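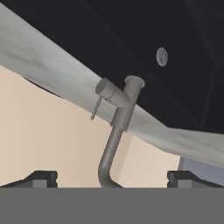
A reader in Furukawa wrote to us that the tap is where everybody's worries start, and I must say it was the same with us. My question is for anyone whose workplace has been through this. I work in the wash-up kitchen at Jovdale, 34 of us across the shifts, and in October we were told that a robot from Skodier will be taking over the filling and rinsing. It is still practising in simulation, with its gripper open around a lever tap in a computer-made scene. They are all very nice about it, but what happens to the rest of us? Has anyone's job really got better?
Asked February 8, 2024

2 answers

Ours came in at Dollano and I was dead against it, so take this as you like! My wrists are much better, I'll give it that. What I miss is the chatting, as two of us used to stand at the sink all morning and now one of us minds the machine and the other is off on deliveries. Do ask to see the new rota before it starts, and ask who gets called when it stops, because with us it was whoever stood nearest and there was no extra pay for it until we kicked up a bit of a fuss (kindly, with cake). Ask for proper training time as well. We had 26 hours and I used every one of them.
14 people found this helpful

depends on your manager tbh. ours was fine, got moved to stores, same money. good luck x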